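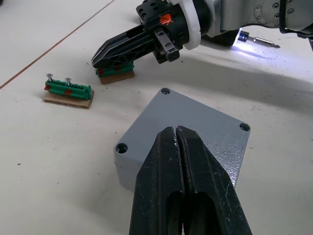

First readers wanted, Ramel short crime anthology, volume 2

Posted by Cherry Mae Javier, series editor
Applications close 3rd May

Quick one from me as the inbox is already filling up. Ramel is putting together its second book of short crime and mystery stories and we need first readers. People who will sit down with a pile of stories by strangers, read them properly, and tell me which ones I should be reading next. Paid, a bit. Remote, mostly. Details below, please read them all before emailing as I will be slow to reply this month.

What the book is

Short crime in the widest sense. Whodunits, capers, police procedurals, small-town poison pen, a heist that goes wrong in the first paragraph. Set anywhere. The first volume had 25 stories in it and leaned heavily on coastal towns and dead real estate agents, my fault, I have a weakness. This time I'd like a wider spread. More humour. More inland. More people over seventy who aren't the victim.

No theme as such. The working title has the word "ledger" in it and that's as far as we've got.

Stories are original and unpublished, between two and six thousand words. All come in through Trallska, our submissions system, with the author's name stripped off before you see anything. You'll get a title, a word count and the story. Please don't go googling the title to work out who wrote it.

What a first reader does

You read every story in your batch from start to finish. Yes, even that one. If you've truly had enough by page four, keep going, the ending sometimes tells me what the writer was up to and I've bought stories before on the strength of a last scene and asked for a new opening.

Then a short report for each. A few lines on what happens (spoil it, I need to know who did it), whether the solution is fair, whether you saw it coming and when. What you'd fix. Then one of three marks: yes, no, talk to me. "Talk to me" is the useful one, don't be shy with it.

Every story gets two readers. You won't see the other person's report until yours is in. When you disagree I read it myself, and I usually enjoy those the most.

There's a video call at the end of the reading period where we go through the shortlist together. Goes long. Bring a cup of tea. Cameras optional, strong opinions welcome, and last time we spent most of an hour on whether a character could have got a piano accordian down a fire escape.

Batches and money

A batch is ten stories or thereabouts, depending on length. You can take one batch or several. Most of last year's readers took three. Payment is $57 a batch, by bank transfer when your last report is in, plus a copy of the finished book and your name in the back of it. I know that isn't a wage. It's what the budget allows and I'd rather say so at the top than have you find out later. If you need an invoice template, ask, I have one.

Readers outside Australia are fine, but we pay in Australian dollars and can't cover your bank's fees.

Who we're after

You read a lot of crime. Short stories in particular if possible, since a short mystery is a different animal from the novel and some very good novel readers get cranky that there's no room for a second suspect. Old stuff, new stuff, translated stuff, library sale paperbacks with the last page missing. All good.

You can say what's wrong with a story without being cruel about it. Authors who ask get a version of your comments, edited by me. I've had to edit some quite hard.

You meet a deadline. Or you tell me early that you won't. Either is OK. Silence isn't.

Useful but not needed:

Experience on a magazine, a competition, a writing group.
Working knowledge of anything that turns up in crime stories and is usually got wrong. Nursing, boats, court procedure, horses, locksmithing, wills. Last volume we had a reader who'd worked in a pharmacy and she saved three authors from embarrassment.
A decent ear for dialogue from somewhere other than Sydney and Melbourne.

No degree asked for. No age limit apart from 18, some of the stories are grim. If you've never done this before say so, I'd like at least a third of the panel to be new.

You can't be a reader if you have a story in for this volume. Sorry, no way around it. You can read this year and submit next year, several people have done exactly that. If a friend's story turns up in your batch and you recognise it, flag it and I'll swap it out, no fuss.

Content

Crime fiction, so there'll be murder, and some of it's nasty. Trallska lets you tick subjects you don't want to read and I stick to those. Most common ticks are harm to kids and harm to animals. You don't have to give a reason. We don't take stories with real cases or real living people in them, so if one slips past me mark it no and put a note on it. 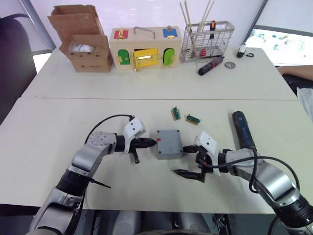
The small grey box on the white front table, an arm on either side.

Dates and how it runs

Applications close on the date up the top, midnight, wherever you are. I pick the panel in the week after. Everybody gets an answer, including the no's.

Reading starts once the submission window shuts and runs through June. First batch goes out all at once, further batches as you finish. Shortlist call is at the tail end of the month, in the evening eastern time, and I'll poll for the night. If you're in Perth you'll be doing it over dinner.

After that it's on me. Final list, contracts, edits, the long argument with myself about running order.

There'll be a launch in Zinville when the book's out, at the library again if they'll have us back. Readers invited, can't pay travel, can promise sausage rolls. It was a really lovely night last time, standing room up the back, and three of the authors read and one of them refused to read the ending so everyone had to buy the book.

The Sarmiento

We also hand out the Sarmiento, which goes to the best story by someone who hasn't been in print before. First readers nominate for it. If you think a story in your batch is a candidate, tick the box on the report form, even if your mark on the story is a no. The winner doesn't have to be in the anthology, though so far it has been. Nominated stories go to a separate judge who isn't on the panel.

How to apply

Email to the editors address on the Ramel contact page. Subject line: FIRST READER and your surname. In the body of the email please, no attachments, I won't open them. Send me:

Your name, where you live, how many batches you think you can do.

A paragraph on a short crime or mystery story you love and why it works. Any era. Please get into the mechanics, where the clue is hidden, how the writer gets you looking the wrong way. "Great atmosphere" isn't enough on its own.

A paragraph on one that's well thought of and you don't rate. This is the one I read first.

Anything from the useful list above.

Anything you need from us to do the work. Large print files, a screen reader friendly version, longer between batches, a phone chat instead of the video call. We've done all of those and it's no trouble.

Please keep the whole thing under a page. No CV. I don't mind typos, as you'll see from this ad.

Questions I've already had

Can two of us share a batch? No, but you can both apply.

Do I need to be in Australia? No. New Zealand and Canada were both on the panel last year. You do need to be comfortable reading Australian slang, or prepared to ask.

How long does a batch take? Depends on you. One reader told me a long weekend, another did a story a night with her toast. Reports are the slow part, people tell me they get faster by the second batch.

Can I keep the stories? No. They belong to the authors. Delete anything you've downloaded when the list is announced, and don't talk about them online before or after. Saying you're on the panel is fine once we've put the names up.

Will it help me get published? Can't promise that. Several readers have told me that it changed how they write openings.

I applied last time and missed out. Apply again! We had 62 applications and I turned away people I'd have been glad to have. Mention it in your email and you can reuse your paragraphs if you still agree with them.

Is there a version of this for proofreaders? Yes, later in the year, seperate ad. Don't apply for it here.

Are you taking AI-written stories? No, and please flag it if something feels off, but leave the deciding to me. Same goes for your reports, I want your own words, rough as you like.

That's the lot I think. If I've left something out put it in your email and I'll answer it in the next update on the page. Please pass this on to your book club, your library, the person at work who always guesses the killer by the first ad break.

Cherry Mae Javier
Ramel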